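FOR IMMEDIATE RELEASE
August 28, 2021

Bumosia Tenants and Ratepayers League Questions Bottled Water Contract

Group says the town is being asked to pay for a problem it has not shown it has

BUMOSIA – The Bumosia Tenants and Ratepayers League today called on the town to hold off on signing a three-year bottled water contract with Sandhu Supply, saying the case for the deal is thin and the price is not.

Under the draft agreement, bottled water would replace tap water and drinking fountains in nine public buildings, including the Roker Street library and the Harach Recreation Center. The town says residents "have lost confidence" in the taps. The League has asked twice, in writing, what that statement is based on. So far it has been given a summary of a February survey with 300 responses. The summary does not say how people were chosen to take part or what they were asked.

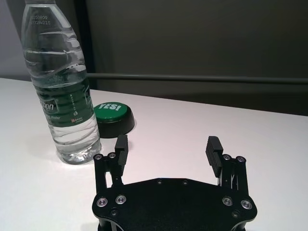 A bottle of water with its label and printed code.

"We would like to see the full survey before anyone sees a bill," the League said in a statement. "If the water is bad, fix the pipes and tell people. If the water is fine, we don't understand what we are buying."

The town's own test results, posted on its website this spring, show no failed samples in any of the buildings named in the draft. Officials have since said that taste, and not safety, is the main concern. The League notes that taste does not appear anywhere in the first version of the proposal, which talked about "peace of mind" on four separate pages and never defined it.

The League also has doubts about the promised savings. The draft says the town would spend 15 percent less on fountain repairs, but it gives no repair costs for past years, so there is no way to check the figure. Storage, delivery and trash pickup are left out entirely.
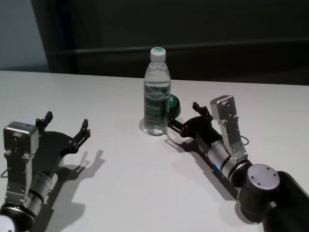

Then there is the recycling claim. Sandhu Supply says it will collect empties from every building at no charge. The draft sets no schedule for this, names no recycling plant and includes no penalty if the bottles end up in the regular trash. A line describing the plan as "close to zero waste" has no number attached to it. The League asked for one and was told it was "an aspiration."

The League is asking the town to:

Release the full survey, with the questions.
Publish repair costs for the fountains in each building.
Get at least one quote for filters and new fountains before voting.
Put the recycling terms in the contract itself.

The League takes no position on bottled water in people's homes and does not object to keeping a supply on hand for emergencies.

About the Bumosia Tenants and Ratepayers League
The League is a membership group that reviews town spending and publishes its findings. It accepts no money from vendors or political campaigns.

Copies of the League's two letters to the town are available on request from the League's press desk.

###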